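Foro de ayuda Surkudden > Simulación y celdas virtuales

La cámara de muñeca ve siempre la pinza y el detector la toma por un objeto

Pregunta publicada el 12/09/2023

Tengo una celda simulada con una pinza paralela de dos dedos y una cámara en la muñeca. La tarea es recoger objetos planos del suelo, sobre todo cuadros, y dejarlos en otro punto. Desde que cambié el montaje de la cámara, el cuerpo negro de la pinza ocupa toda la parte baja de la vista y el detector (Fundel, sin tocar los valores de fábrica) lo devuelve como candidato. La sombra sobre el suelo también me preocupa, porque llega hasta la pinza. 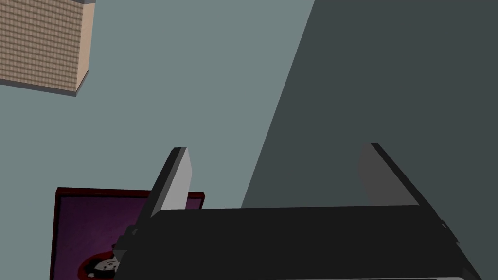
Lo que he probado

Subir el umbral de confianza: desaparece la pinza, pero también los cuadros oscuros.
Recortar las 230 filas inferiores: pierdo lo que queda entre los dedos en la última fase de la aproximación.
Mover la luz: la sombra cambia de sitio y poco más.

¿Conviene volver al montaje anterior o hay forma de enmascarar la pinza?

2 respuestas

Respuesta de Nnamdi Sani (aceptada)

No hace falta mover la cámara. Como va fija a la muñeca, el cuerpo de la pinza cae siempre en los mismos píxeles y basta una máscara fija para él. Los dedos son otra historia: su posición depende de la apertura.

Yo lo hago así. Saco una máscara con la pinza abierta del todo, otra cerrada y 5 intermedias, y elijo según la lectura del eje. Las genero desde el canal de segmentación del simulador, nunca por color, porque la cara interior de un dedo puede salir gris clara y la del otro mucho más oscura según le dé la luz. Dilata cada máscara un par de píxeles.

Prueba después con un cuadro por encima del hueco de los dedos, con marco negro y girado, que es el caso en que el borde del objeto más se parece a la pinza.

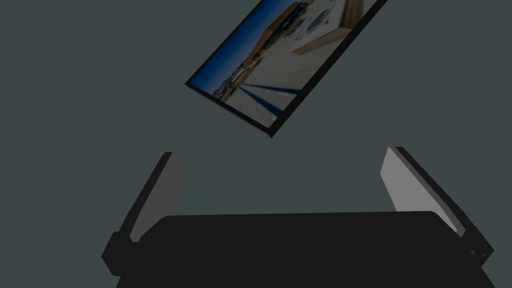 Si ahí la máscara se come la esquina del marco, la has dilatado demasiado. Baja un píxel y repite. Y guarda las máscaras junto a la calibración de la cámara: si vuelves a tocar el montaje, dejan de valer las dos cosas.

Comentario: Con las máscaras ya no sale la pinza. La sombra sigue dando algún falso positivo, lo miro aparte.

Respuesta de lockwood63

A mí me pasaba en Cledex y lo arreglé reinstalando. No sé si es lo mismo.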